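Re: [hall-snacks] What goes on the snack table
February, 7:42 pm
Posted by Manju Dhillon

Hello everyone, and thank you for all the replies, I have read every one of them, even the very long one about liquorice.

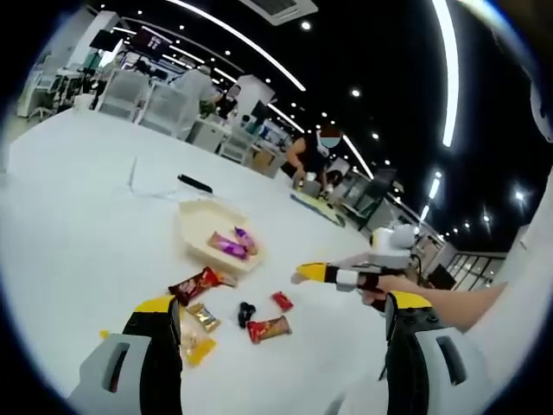 I wanted to answer Jocelyn properly because she asked several sensible things at once and I only got to one of them at the last Bunholm afternoon before the kettle boiled over and I had to run. So here is her message again, with my answers after it.

Jocelyn Lévesque wrote:
> Hi Manju and all,
> I'm doing the snack table for the first time next month and
> I'd like to get it right. Do we put everything out in the packets
> or open things up into bowls? Is one tray enough for 30 people?
> My mum always said to hide half of it in the kitchen or the
> first ones through the door clean you out. Also, what is the
> budget these days, and is anybody still buying from Isavero or
> have we all moved on? I have a car boot full of paper
> serviettes if they're any use.
> Jocelyn

Packets, please, and leave them wrapped. We did bowls for years and I was fond of them, they looked so generous, but by three o'clock there were crumbs from one end of the hall to the other and the last few biscuits had gone soft. With single wrapped things people can pop one in a pocket for the bus home, and whatever is left goes back in the tub for next time. It's also much kinder to anyone who has to read the ingredients. If you do get a big box of something, keep the box or cut the label off and leave it with me, as the little wrappers often don't have room for the whole list.

As for the tray, I'm a great believer in one small tray in the middle with only a couple of things on it. The cream six-sided one is my favourite and it lives on the second shelf in the kitchen, behind the teapots. You don't need to fill it. A couple of purple-wrapped ones on there look cheerful, and the rest can just be scattered on the white table beside it, the chocolate and the gold packets and the little red ones all mixed in together. I used to line them up by colour (my sister still teases me about it) and people would hover and not like to spoil the pattern. A bit of a jumble and they help themselves straight away.

Your mum is quite right about holding some back! I put out a third at the start, another third when the tea goes round, and the last lot when people are putting their coats on and remember they're hungry. For a group of 30 I'd bring two packets a head and not worry after that. We had 28 at the last one I counted heads for and came home with plenty.

On the budget, we're allowed 19 dollars an afternoon from the kitty, and I know it doesn't go far now. Keep your docket and pop it in the envelope inside the pantry door. I do still buy from Isavero for the chocolate. Sumampouw has the better range of savoury packets, and the lady there will let you take a mixed bag if you ask nicely and it isn't a busy morning. I've stopped getting the Skadora assortment — too many of the coffee ones, which are always the last to go. If somebody on the list loves the coffee ones, please say so, I have a whole bag sitting here looking at me.

Two small things about the table itself. It's the one with the rounded edges, and things do roll off if you put them too near the side, so keep the snacks towards the middle. And please do a quick sweep with your hand for torn-off corners and scraps of wrapper as you go past. They're tiny and they get under everything, and I once found a whole nest of them inside the tea cosy. A small bin at the end of the table helps enormously, though I forget to bring it out as often as not.

Yes please to the serviettes, as many as you can spare. Bring them in when you come and I'll find a cupboard for them. We once ended up with 2000 paper cups from a very well-meaning member and they did get used in the end, so don't be shy.

I'll be there from half past twelve if you'd like a hand setting up, Jocelyn, and I can show you where the tray is and which tap not to touch.

Warmly,
Manju

Recent messages on this list
- Tea urn: who has the spare lid?
- Re: Re: Liquorice, for and against
- Tablecloths to go home for a wash
- Bunholm afternoons, change of start time
- Found: one green cardigan, child's size
- Re: Sumampouw opening hours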